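Recording sessions at Sovodo: common questions

Do I need experience with robots?
No. You do everyday jobs with your own hands and the robot learns from the recordings. Efua Asamoah runs the training, which takes 40 minutes.

How long is a session?
4 hours, with breaks. Most people record up to 100 short takes in that time.

Is this the same as remote control?
No. Remote control work is done at our Itville site, where you steer the arms from a desk. You can sign up for both, but the training is separate.

What should I wear?
Flat shoes and something you can bend in. We supply the gloves. Tell us your size when you book.

Why do the gloves have markers on them?
The software uses them to work out where each hand is. Keep the backs of your hands in view when you can, and don't cover the patches with a sleeve.

How do I handle large items?
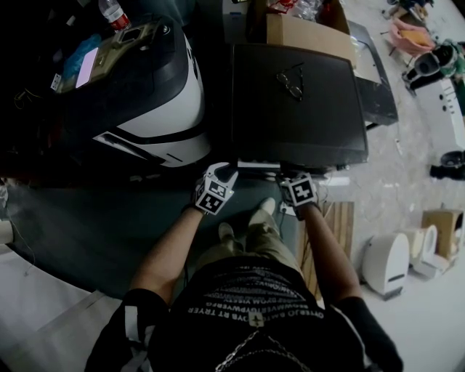
Take hold with both hands and pause for a moment before you move. Go slower than you would at home – fast moves are hard for the robot to copy. If your grip slips, stop and start a new take.

Can I delete a bad take?
Yes. Mark it as bad on the tablet before you start the next one.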